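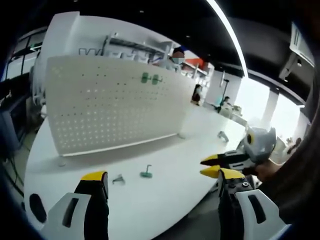
two green ones in, the T one and the gray hooks still on the table

Tabletop pegboard, hooks keep falling out??
Posted in: Desk & Craft Storage

floruvora_fan
Monday, August 26, 2024
Quick one before work. Got a white pegboard panel for the big curved table, the freestanding kind on two little feet. Want pens, scissors, tape etc. off the tabletop. Hooks are a mix, some green, some gray, from two different packs. Green go in ok. Gray ones I push in, hang the scissors, 10 minutes later it's all on the table. Am I doing it wrong or are they the wrong size. No instructions in the bag, typical.

pegs_n_stuff
Wrong size, my guess. Measure the holes. Then the bit of the hook that goes in. Don't trust the pack.

Marlow77
What pegs said. Also did you tilt them? Bent hooks go in from the top, tip up first, then swing down. Pushing straight in does nothing.

floruvora_fan
Did not tilt. Ugh. Will try tonite

dusty_drawer
Disagree on the tilt thing, depends on the hook. I had the Plastitz ones and they were straight push, tilt them and they snap. Broke three that way. Ask what brand before telling people to swing stuff.

Marlow77
They're gray L shaped hooks, look at the pic. L shape = tilt. I've got a wall of these in the garage, never snapped one.

dusty_drawer
Your garage is a wall. Hers is standing on two feet on a table. Push up on that and the whole panel walks.

pegs_n_stuff
ok fair point on the feet. Hold the top with your other hand. Done.

floruvora_fan
Brand: panel is Ollari, green hooks came with it. Gray were from a bulk bag, 500 pcs, no name on it anywhere. Yes I know. It was cheap

Nneka Haruna
500 hooks for one desk lol. I bought the 2000 bag of mixed hardware once and I'm still finding them in drawers. My advice, lay a few out in front of the board before you put anything in. Plan first, then fill. And keep scissors low, near the feet, it gets tippy.
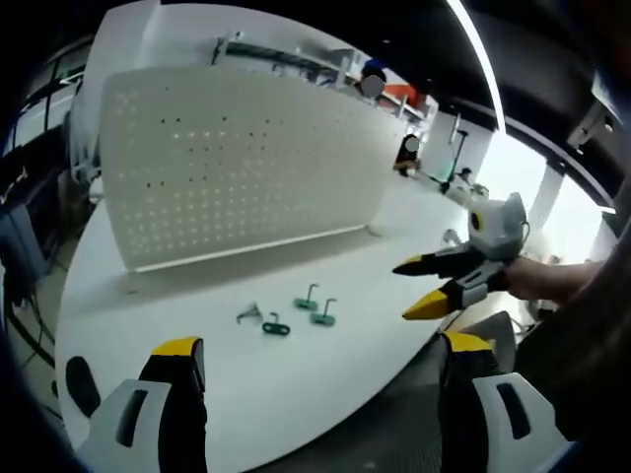

4 hooks out front, 3 green 1 gray

floruvora_fan
Like so? Putting the greens up first, gray last. Undecided on where the tape goes.

Nneka Haruna
Yep good. Tape low too, it's heavier than you think.

dusty_drawer
I'd leave the gray out completely. Mixing packs is how you got here.

Marlow77
Or try one gray with the tilt and report back, costs nothing. No need to bin a whole bag.

floruvora_fan
Ok update. Tilted a gray one, holds better but still wiggles. Scissors stayed up thru dinner. Would not put anything heavy on it. Tape is on a green.

pegs_n_stuff
Wiggle = undersized. Bit of masking tape around the stem. Ugly, works.

dusty_drawer
or just buy the right hooks

pegs_n_stuff
or that, sure

quietcorner_468
Same panel here, had it since March. Mine slid on the smooth tabletop till I stuck felt dots under the feet. Rubber would prob grip better, felt is what I had. Also don't fill every row, you can't get anything off without knocking the one next to it.

floruvora_fan
Good call on the dots, adding to list. Anybody want 490 gray hooks, pay postage

Nneka Haruna
No!!

Marlow77
I'll take a handful for the garage. PM me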